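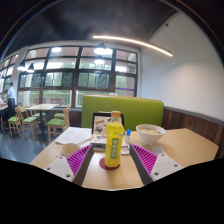

The Case for Staying at the Table

My grandmother had a rule that you did not get up from the table until the last person had stopped talking, and as a child I thought it was the cruelest rule ever made. There were eight of us most Sundays, and my uncle could talk about the price of lumber until the light went. I slid down in my chair, I kicked my cousin, I asked to be excused and was told no. I'm 51 now and I would give a good deal to hear about lumber for one more afternoon.

I've been thinking about this since our neighbors, the MacBraynes, had us over in April. Fiona MacBrayne is a wonderful cook (her leek pie deserves a column of its own, and may get one), but what stayed with me was that when the food was gone she didn't get up. She pushed her plate a few inches forward, put her elbows where it had been, and asked my husband how his brother was doing. We left five hours later. The dishes were still sitting there, and she waved us off from the porch as if they belonged to somebody else.

At our house I'm the worst offender. I start stacking plates while people are still chewing. I was raised to believe a clean kitchen was a kindness to everyone, and I suppose it is, but I've come to see what it says to a guest when you stand up with a sponge in your hand. It says we're done here. People are polite and they take the hint, and off they go to find their coats just when the shy one was about to say something.

I know the objections. Cameron Innes, who I've worked with for 13 years and who disagrees with me as a hobby, says most families are lucky to get everyone sitting down at all, what with practice and late shifts and homework, and that I'm asking tired people to be tired in hard chairs. He has a point about the chairs. Ours came with the house and they're miserable after the first half hour, so we bought cushions, and I do think they've helped.

But I'm not asking for every night. Pick one supper a week, put something on the table that people can keep pouring or picking at, a pot of coffee or a bowl of nuts, and leave the plates alone. The first time we tried it there was a long quiet stretch and my son looked at me as though I'd forgotten how dinner works. Then he started in on a story about his bus driver, and I kept my hands in my lap and let him tell it.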